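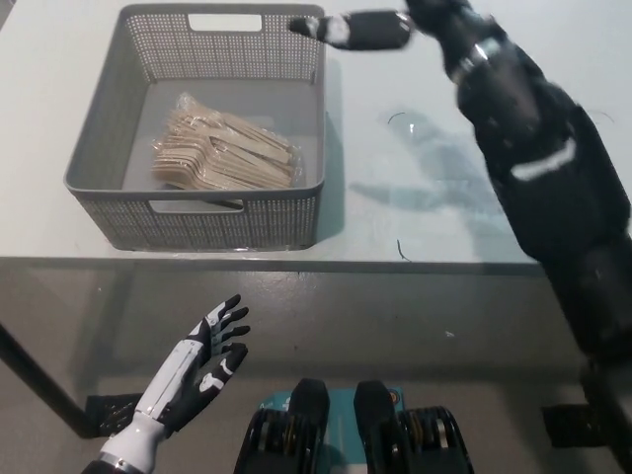 Ticket 391, purchasing — second hand set for the Oklow packing table. Status: open, again. The Fadura quote came back with a line for "standard baskets, 40 pcs," and I'd like it struck before anyone signs. We own baskets. The gray ones with the mesh sides and a handle slot at each end hold a bag of wooden forks with plenty of room to spare, and the robot's fingers were picked with that rim in mind.

Tuesday, April 28, 2026. Fadura says their baskets are "matched to the hand." Asked what that means. Got a brochure.

Later, same day. Rutkowska quoted the hands alone at 279 a month on lease, service included, baskets not mentioned once. I like them already. Lead time is 31 days — fine, the budget won't be unfrozen before then anyway.

Still needed:
Spare finger pads, price per set
Who pays freight if a hand goes back
Whether Tukora will extend the arm warranty if the hands come from someone else

Tukora has replied to the last one with a link to their home page. Leaving this open.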